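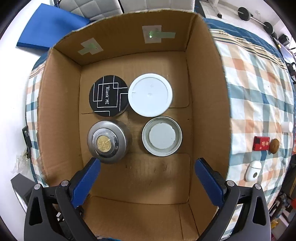
Tin sorting task, hand-held gripper, box workspace.

Call for Participants: Kullska Student Manipulation Project, Fall Term

The Kullska student robotics club is recruiting operators for its household manipulation project. Operators record short demonstrations with a hand-held two-finger gripper. The recordings are used to train a policy that will run on the club's arm, Taline, in the spring. Places are open to enrolled students in any department. No robotics background is required.

Scope of work

Each operator completes 288 demonstrations over the term, split across tasks assigned by the project group. Current tasks are picking and placing round tins and lids inside a cardboard box, closing small containers, and sorting objects by size. Most recording is done at home, in ordinary rooms. Variation in surfaces, lighting and surrounding objects is wanted, and operators should not clear or decorate a room for the purpose. The box itself is the workspace. Flaps are removed before use, and paper markers are fixed to the inner wall with tape.

One demonstration consists of a single approach, grasp, move and release. Failed grasps are kept and labeled as failures. Do not delete them. A demonstration is discarded only if the gripper leaves the workspace before release or if the recording stops early.

Objects may come from the operator's own household, subject to the following limits. They must fit between the finger pads at full opening. They must not be sharp, fragile or filled with liquid. Anything of value is used at the operator's own risk. A mix of finishes is preferred — bare metal, painted metal and plain plastic give different results at the pads, and the present set is short on dark objects.

Time commitment

Expect about 2 hours of recording per week, plus the group meeting on Wednesday at 6:30 p.m. in the Arnardóttir Building, ground floor workshop. Attendance at the first meeting is mandatory, as grippers are signed out there. Later meetings may be joined remotely. Labeling is done in Nitell, the club's own annotation program, and takes less time than recording once the shortcuts are learned.

Requirements

Enrolled student, 18 or older.
Able to hold and operate the gripper with one hand for sessions of up to 20 minutes.
A flat, stable place to set the box.
A laptop with 50 GB of free disk space for local storage between uploads.
Consent of any roommates whose belongings or voices may be recorded. A form is supplied.

Useful but not required: experience with 3D printing, basic Python, or repair of small mechanisms. Pivot screws work loose with use and have to be checked before each session. Operators who can do their own pad replacement will be given a spare set.

What operators receive

Course credit is available through the independent project module. Register before the deadline for adding courses; the club cannot do this on a student's behalf. Students not taking credit receive a stipend of $78 per completed block of demonstrations, paid after the block passes review. There are four blocks in the term. Operators may use the full data set in their own coursework and will have bench time with Taline once the first policy is running.

Applying

Applications close at the end of August. Send one page by email to the club address on the workshop door or through the form on the club page. State your department, the hours you have free each week, whether you want credit or the stipend, and which task you prefer. Include a short list of objects you could supply. Resumes are not needed.

Applicants will be asked to a trial session of 30 minutes. The trial covers gripper handling, starting and stopping a recording, and labeling of a small batch. Bring a laptop. Grippers and a box are provided.

Replies go out before the first meeting. Late applications are placed on a reserve list and used if a gripper is returned early.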